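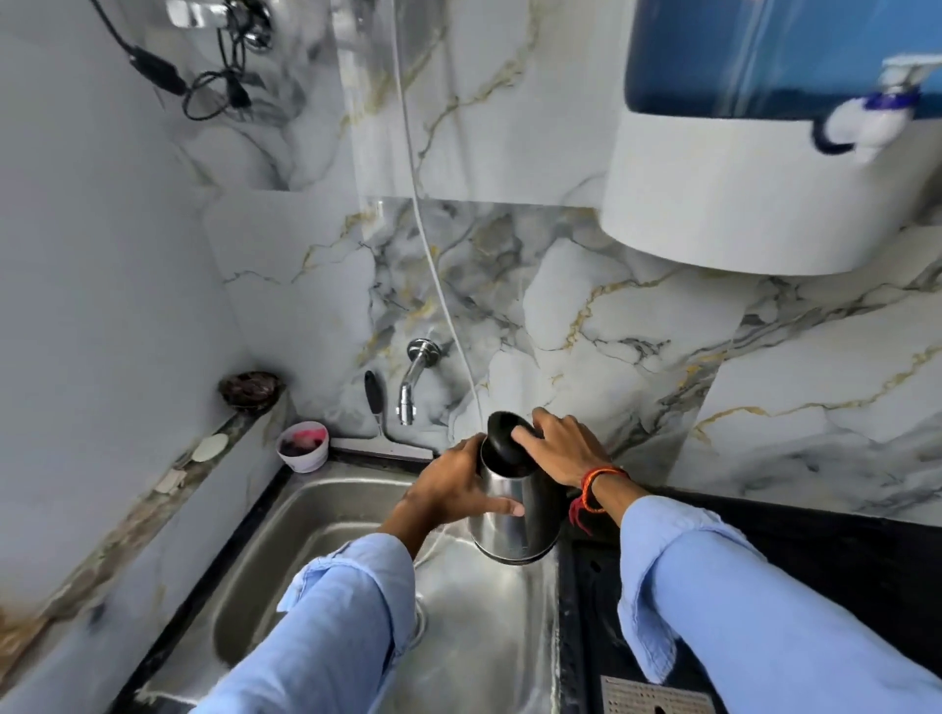 Chapter 5
Heat Loss in Small Vessels

By Dirk Kuhlmann and Ilse Ostermann
March 30, 2026

5.1 Scope of the chapter

A hot liquid in a closed vessel loses heat by conduction, convection, and radiation. Chapter 4 treated each of these on its own, for flat walls of large area. The present chapter deals with vessels small enough to be carried by hand, where the walls are curved, the opening takes up a large share of the surface, and the three paths act at the same time.

The double-walled flask is the main case. The space between its walls holds very little gas, so conduction and convection across the gap are small. Radiation remains, and is limited by giving the facing surfaces a low emissivity. Once the side walls have been treated in this way, most of the remaining loss takes place at the neck and through the closure. Students who calculate only the side walls will obtain cooling times that are far too long.

5.2 Terms and symbols

The temperature of the contents is written T, and that of the room T0. Both are in degrees Celsius unless an equation calls for absolute temperature. The total heat loss coefficient of the vessel, K, is given in watts per kelvin and includes the wall, neck, and closure. The heat capacity of the contents is C. The heat capacity of the inner wall is neglected until Section 5.6.

With these terms the cooling rate is

dT/dt = -(K/C)(T - T0)

which holds as long as K does not change with temperature and the contents are well mixed. Neither condition is met exactly. A still liquid forms layers, and the reading then depends on the depth of the probe.

5.3 The Malloldale measurements

The worked problems use a set of cooling curves recorded at Malloldale in August. Each vessel was filled with water at 72 °C, closed, and left standing in a room free of drafts. Readings were taken over 11 hours. The Wendt vessel has a single wall and a cork lining; the Pestine vessel has a double wall and a screw closure. Full tables are in Appendix B.

Before starting Section 5.4, the reader should be able to solve the cooling equation for T as a function of time and to find K from the slope of a semilog plot. Problems 1 through 8 at the end of Chapter 4 give enough practice in both.

Last updated: spring printing, second revision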